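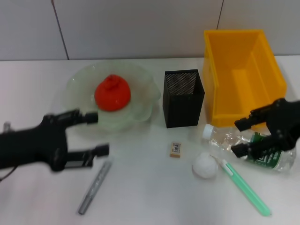
My sister reckons orange wine tastes like cider that's been left in a shed, and she told me so over the phone before I'd even got the cork out. Fair enough, she had a bad one at a wedding and it's put her off for life. I've been trying to win her round ever since and last month I think I got closer than I've ever been, with a bottle of Caldeira and a plate of roast squash.

For anyone who hasn't tried it, orange wine has no oranges in it. It's white grapes made the way you'd make a red, with the skins left in, so you get the colour and a bit of that dry tea feeling on your gums. The Caldeira had 14 days on its skins according to the back label, which puts it at the gentle end. Vaswood, the little shop by the station (go early, the parking is dreadful), had it for £38 and I stood there for ages dithering. That's a lot more than I normally spend! But they let me have a taste from an open bottle and that was that.

Temperature is where I went wrong with the first orange wine I bought. I'd had it in the fridge since the morning, poured it straight out, and it was all bitterness and no fruit. This time I took it out 90 minutes before we ate and it smelled of dried apricot and a bit of honey, and something like the inside of an old biscuit tin, in a nice way.

So, food. I did the squash with cumin and chilli, loads of oil, and a tahini dressing that came out too thick so I let it down with water from the kettle. Lovely with the wine. The hard cheese was even better, a sheep's one from the market whose name I didn't write down, sorry. The olives were a mistake. Too salty, and they made the wine taste thin. I also tried it with leftover dal the next evening and might even have preferred that to the squash.

My sister had two glasses. She said it was "all right with the cheese", and from her that's practically a standing ovation.

I've also got a Prullell in the cupboard, which is much darker and had 4 months on skins, and I'm a bit scared of it. The man at Vaswood said pork belly, or mushrooms if you don't eat meat. I'm thinking mushrooms on toast with a lot of garlic. If you've had it, do tell me whether it needs decanting, I don't own a decanter but I've got a big jug.

Oh, and I was going to write up the Husetti tasting evening as well but I've lost the sheet with my notes on it. It might be in my other coat.

Last updated: December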